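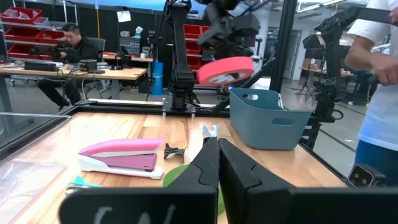
A pink and white stapler, a binder clip and a storage basket on a wooden tabletop.

Rinow office supply swap returns in February

The Rinow supply swap will be back in February, with sorting sessions starting at 10 a.m. in the ground-floor workroom. Residents can bring in desk items they no longer use and take home ones they need, free of charge.

Staplers, binder clips, tape and small storage baskets are all welcome. Opened rolls of tape are fine as long as the end can still be found. Pens go in a separate box by the door and will be tested before they are put out.

"Staplers go first, every year," said Esperanza Oyelaran, who runs the swap with Tín La. "Baskets are next, and then we have a mountain of ring binders left over."

The swap began in 2005 as a shelf in the hallway and moved to the workroom after the shelf came down. Last year 121 households took part. Leftover items went to the Skustine after-school club, which has asked for tape and scissors again.

Each household may take up to 20 items – a box of staples or a bag of paper clips counts as one. Printers, ink cartridges and batteries will not be accepted. Anyone with larger pieces such as filing drawers should speak to La first, as space in the workroom is limited.

Drop-off closes at 6 p.m. each day of the swap. Items can also be left at the Bisgaard Street entrance during the morning, in a bag marked with the household name.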